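Dumura home arm trial licence, thread. Got 11 days on it, typing this on the bus so bear with

For anyone new: Dumura sell a benchtop arm plus a simulator you train it in first. You can rent just the simulator. I'm reviewing the simulator, the arm is still stuck in customs and Stavros Dimitrov at the reseller has stopped guessing when

Price. 1084 for the full kit, 200 for the sim only with a year of updates. Euros. Plus VAT, which they don't show you till the last page. Grr

Install was fine. One download, one key, one restart it didn't warn me about. Lost a half written email. My own fault probably

You get a stock kitchen, a stock workshop, a stock corridor. Kitchen is by far the best bit. Doors, drawers, hinges that have some weight to them. Workshop feels like it was made on a Friday afternoon

Task I set: open a cupboard, leave it open, go back to rest. Dull on purpose. If a trainer can't manage a cupboard I'm not paying for the dishwasher pack

First two days it just nudged the door. Over and over. Turned out I'd left the reward on "touch" and not "open angle". Manual mentions this on a page called Other Settings. Thanks Dumura

Camera view. You can put the virtual camera anywhere, room corner, ceiling, right up against the furniture. Close-up is what I've been using all week. Green cabinet fronts, orange wood edging, and the low res render setting goes properly blocky along the edges. Runs quick though, and my laptop is not young
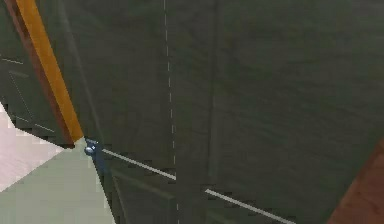
Do you need the real arm to get anything out of the simulator?

Most of the trial works without it. You can build tasks, train, replay and export the lot. What you can't do is the calibration step, so anything you train stays a guess until there's an arm on the bench.

Replays are great btw. Scrub back, change one thing, run again from there. I used this more than anything else in the box. Falten had the same idea in theirs but it crashed if you looked at it funny

Compared to Falten generally: Falten prettier, Dumura faster. Falten's help forum is busy, Dumura's is Blažena Kollár answering everyone at midnight. She's very good. Somebody give her a day off

Sound: none. Wanted a little click when a door shuts. Small thing, I know. Vlasta Radulović says there's a plugin for it, haven't tried

Bad stuff now. Colour changes don't save if you quit from the menu. You have to close the window instead. Lost my settings three times before I worked it out

Also lighting. One slider, goes from gloomy to gloomy with a yellow tint. If you're training on camera images you'll want more variety than that. Someone's going to train a lovely cupboard opener that falls to bits when the sun comes out

Thin things are hit and miss. Handles and rods can look broken up at low res, go up one step if your model relys on seeing them. Costs you speed. On mine a run that took a tea break now takes lunch

Export gives you a plain folder of images and a text file with joint positions. No odd format, no account needed. This is where I started liking it

Licence is per machine. Moved mine from desktop to laptop and had to write in for a new key. Came back same afternoon, fair enough, but if you're a school with a room full of them ask first. Danica Lazarević asked for her lot at Kovville and got a group rate, so it exists, just isn't on the site

Someone asked if a beginner could cope. If you've written a bit of code, yes. If not, the sliders get you as far as the cupboard and then you're stuck. The Georgiev starter course is a gentler way in, dearer mind

Where I am with it: renting the sim, not buying the kit yet. The 200 seems fair for the replay tool and the kitchen on their own. The 1084 I'll judge when I've had an actual arm pick up an actual mug

Next update is meant to land in July with more lighting and a second kitchen. Would love a proper messy one, bins, tea towels, chairs left out

Ginevra De Luca wants the fridge tested next so that's tonight. Fridge door has a seal setting, god help me

Questions in the replies, will get to them after tea. My stop, bye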